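From: Fergal Quinlan
To: Chuensuk gripper list
Subject: Re: finger pads for the table clearing trials

Rasa Vaher wrote:
> We are on the Wongate pads and they let go of anything thin.
> Before I order 30 more sets, has anyone run them next to
> the blue ones on real household trash? Bags, nets, wrappers.
> I don't need numbers on blocks and cylinders.

Rasa, we did bags and sponges first, with two hand-held grippers working over one bin. Both people clear the same table, so you see quickly which items cause waiting.

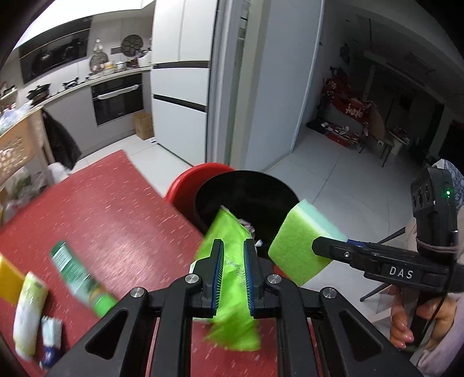
Do the blue pads hold a thin bag better than the Wongate ones? They do if you close on a bunched part. On a single flat layer I saw little difference, and both sets slipped.

The bigger problem with bags is letting go. A light bag clings to one finger after the jaws open, and then whoever is holding the gripper shakes it. That shake ends up in the recording -- we have been cutting those takes, and I would like to stop cutting them. Opening wider helped some. Going lower before opening helped more, but then the wrist camera sees mostly bin and the tracking gets worse.

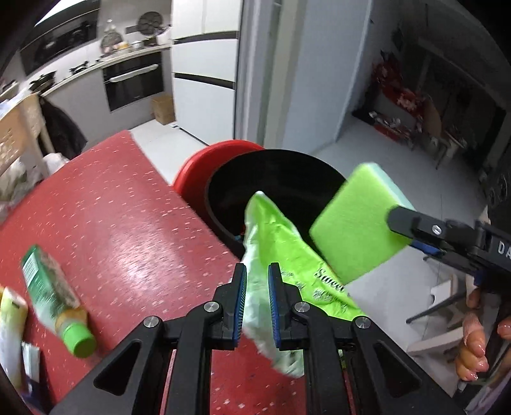 We settled on a release height of 10 cm over the rim and left it there for the rest of the trial. Sponges are easy at any height. I would drop them from your list, or keep one as a warmup for new people.

Two people at one bin is slower than I expected. The camera housings bump if both come in from the same side, so now one comes in across the table and the other waits. Kęstutis wants to try a shorter mount from Trinder. I haven't seen it yet.

Foam fruit nets were the surprise. They squash down to nothing, so the jaws read as nearly closed and our controller flags an empty grasp. I lowered the threshold and the false flags mostly went away. Wrappers gave us no trouble on that count. 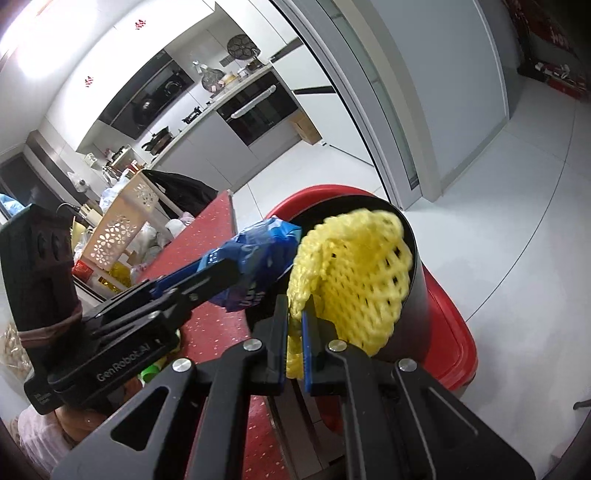
Normunds Baranauskienė wrote back to me off list that the threshold should be set per item, and that at Onitdale they gave up on jaw width for foam and went by motor current. I haven't tried that. Our current readings are noisy below half speed.

I plan to have around 2000 takes by September. If you send me a set of your worn pads I can put them in the same run.

Fergal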